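Zunley (home robotics project)

14 comments | Shared 594 times

Zunley is a home-built robot arm project and the set of simulated rooms that goes with it. It was started by Johanna Egger and Bakari Sang in a shared workshop called Zidbridge, where the two had neighboring benches and, for a good long while, the same stubborn problem: they wanted an arm that could tidy the top of a cupboard without sweeping everything onto the floor. The name covers both halves of the work, the arm on the bench and the rooms on the computer, and members of the workshop use it rather loosely for either one.

Background

The first Zunley arm was put together from plywood, printed brackets and hobby motors, and it could lift a paperback on a good day. It had four joints, which left it unable to reach around anything, and after a May open house at which it pushed a sugar bowl off a shelf (the bowl survived, happily), the builders decided to do more of their practicing in simulation. Apolline Roussel joined at this point and drew the early rooms, working from furniture she had at home and a few pieces she simply liked the look of.

The rooms

Each room is a small furnished interior with an arm mounted on a table and a piece of furniture within reach. The builders use a model of a Franka Emika arm for most of this work — their own arm has changed shape so often that keeping a model of it up to date became a hobby in itself. The room most people at Zidbridge know has dark green walls, paintings of warm orange and brown country, and a tall dark cabinet with a bowl, a glass jar and an upright brown folder on top. The folder, with its round silver clasp, is a favorite target for newcomers, who tend to find that a slim gripper pointing straight down asks for a good deal of patience.

A session generally begins with the gripper parked in the clear space beside the furniture. From there the person at the keyboard plans a path up and over, tries it at slow speed, and changes one thing before trying again. The habit of changing only one thing is written on a card above the Zidbridge computer, and it is fair to say the card is ignored about as often as it is read.

From screen to bench

Motions that behave well in a room are then tried on the bench arm, which is now in its third version, known as Panell. Results carry over unevenly. Reaching and hovering have given little trouble, while gripping soft things, folders included, still calls for a lot of fiddling with finger pads — felt, rubber, and for one cheerful week the palm of a gardening glove. The project keeps its notes in a binder at the workshop, and visitors are welcome to leaf through it and add to it in pencil.
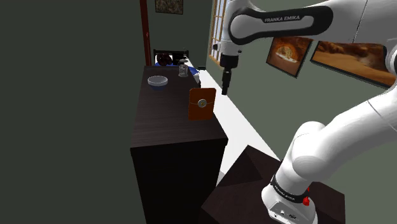
Évan Riviere wrote that he would love a page on how the finger pads were glued, as he has built almost the same bench arm in his garage and his keep peeling off after two evenings of practice.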